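Home Vacancies Courses Find us Contact

We use cookies to remember your settings. Accept / Manage

Furniture finisher, Whitfield workshop

Dasitz is looking for a furniture finisher to join the bench team at Whitfield. The post is permanent and full time, 36 hours a week, Monday to Thursday with a half day on Friday. You would report to Diane Poirier, who runs the finishing room.

Most of the work is dining and kitchen tables, with a smaller number of sideboards and shop counters. Pieces come to us from the joiners next door, or from customers who want an old top stripped and done again. You will sand, fill, stain, oil and lacquer by hand and by spray gun, match colours to a sample, and write up what you used on the job card. Two days a month are spent at customers' homes doing repairs, so a full driving licence is needed.
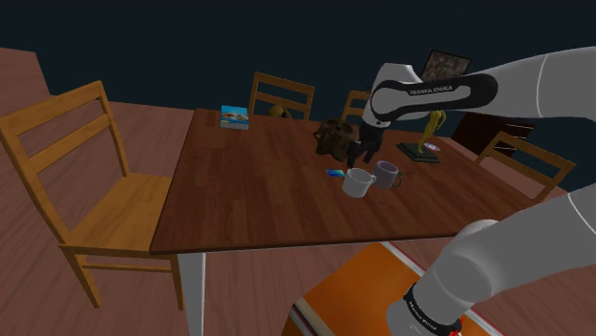 Colour is the part of the job that takes longest to learn, and we will give you time for it. Applicants should already have worked with wood stains and know how the same stain can come up differently on two boards. Reddish-brown tops are asked for a great deal, and on a table with dark streaks and lighter patches of grain like the one shown, you would need to be able to talk to the customer about how much of that variation they want kept. You should also be comfortable finishing a wooden top that is going on pale painted legs.

We would like at least 4 years of paid finishing work. A college certificate is useful but we will look at anyone who can bring sample boards to the interview. You need to be able to lift and turn a table top with a second person, and to wear a fitted mask for spraying.

Pay is £2,295 a month before tax, reviewed each December. Overalls, masks and boots are supplied. There is parking in the yard and the 969 bus stops at the end of Conier Lane.

To apply, write to Garnet Després at the Whitfield office with a CV and the names of two people you have worked for. Please say when you could start. Interviews will be held at the workshop with Diane and Carter McIntyre and include a short practical test.

Posted July 8, 2018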